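Skurkska Remembers the Poet Who Taught It to Read

SKURKSKA, December 13, 2020 - It was a small gathering this year, as nearly everything has been, but the people of Skurkska still found a way to honor the poet and schoolteacher who gave so much of a long life to the old language of the Tulow valley, and whose verses a good many of us can still say by heart (even if we stumble a little on the third stanza).

The Peltonen Reading Society, which has kept the poems in print through some very lean years, read 13 of them aloud over the telephone line and the local radio, starting with the well-loved harvest songs and ending with the letters in verse written from the prison at Grornitz. Those letters were banned for 11 years, and families copied them out by hand and passed them from kitchen to kitchen.

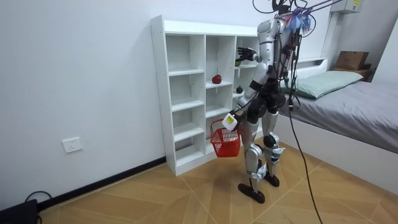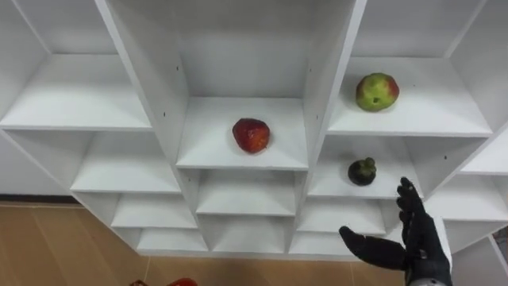
The society also shared the happy news that a new collected edition is on its way to the printer. It will run to 534 pages and will bring together all six of the early pamphlets, along with the newspaper columns in which the poet argued, patiently and week after week, that village children deserved lessons in the words they spoke at home. Younger readers may be surprised at how funny those columns are!

Copies are expected in August, and every school in the Tulow valley is to receive one free of charge. The society is still looking for handwritten copies of the Grornitz letters, however faded or torn, and would dearly love to hear from anyone who has a bundle put away in a drawer or an attic. They can be left at the Skurkska library desk during opening hours, and will be returned to their owners once they have been copied.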